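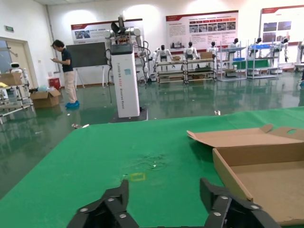 Photo: Welider workshop / Trisedix Young Readers

How do you choose a hand for a robot?

You got your hands for nothing and never had to pick them out of a catalogue. Robots are less lucky. Somebody has to choose a hand for them, bolt it on, try it out, and quite often take it off again while muttering.

The proper word for a robot's hand is a gripper. The one at the bottom of the photo has two black fingers, held wide apart over a green cloth. No thumb, no little finger, no fingernails to bite. Two fingers that open and close can do a surprising amount, as you will know if you have ever eaten noodles with chopsticks. You will also know that it can go wrong.

So which gripper is best?

That depends on what you want picked up. Engineers at Welider spent September comparing three kinds, and each was brilliant at something and hopeless at something else.

The first kind is the two-finger gripper. It is good at boxes, blocks and anything with two flat sides. It is less good at a boiled egg.

The second kind is the suction cup. It works like the rubber thing that holds a hook on your bathroom tiles. The one they tested, called the Zulto, loves smooth things such as plastic lids. Give it a woolly sock and it just sucks air through the wool and looks foolish.

The third kind is the many-fingered hand, which looks most like yours. It can hold all sorts of shapes. It also has a great many small parts, and small parts break, usually just before lunch.

How do you make the test fair?

If one gripper gets an easy job and another gets a hard one, you have learned nothing. Every gripper has to do the same job, starting from the same place, lots of times. At Welider each one had 400 goes at picking up a small block and putting it down again. Then the two best ones had 800 more, which was less exciting than it sounds.

Look for the little square of yellow tape on the cloth. Tape is one of the cleverest tools in a robot lab and it comes on a roll. A square like that can be used to mark where an object should start or where it should end up. If the block is meant to go in the square and it lands outside, that is a miss, even if the robot looked very graceful while doing it.

The engineers write down every miss. A gripper that gets it right 90 times out of a hundred might sound splendid. Now imagine you dropped your dinner 10 times out of every hundred. Your family would have something to say.

Where are the robot's eyes?

The photo comes from a small camera near the gripper, at the robot's wrist. Imagine having an eye on your own wrist. You would get a very good view of whatever you were reaching for and a poor view of your own face. Some robots have a second camera higher up as well, so that one looks closely while the other keeps an eye on the whole table.

Try it yourself

You need a friend, an egg cup, a dried bean, a wooden block and a sock. Put a bit of tape on the table as your target.

Pick up each thing using only 2 fingers and put it on the tape. Have ten goes with each and write down your misses. Now do it all again wearing an oven glove, which the Antoniadis Book of Kitchen Robots calls "the cheap gripper".

Last of all, shut one eye and have another ten goes - then swap with your friend, who has been waiting very patiently.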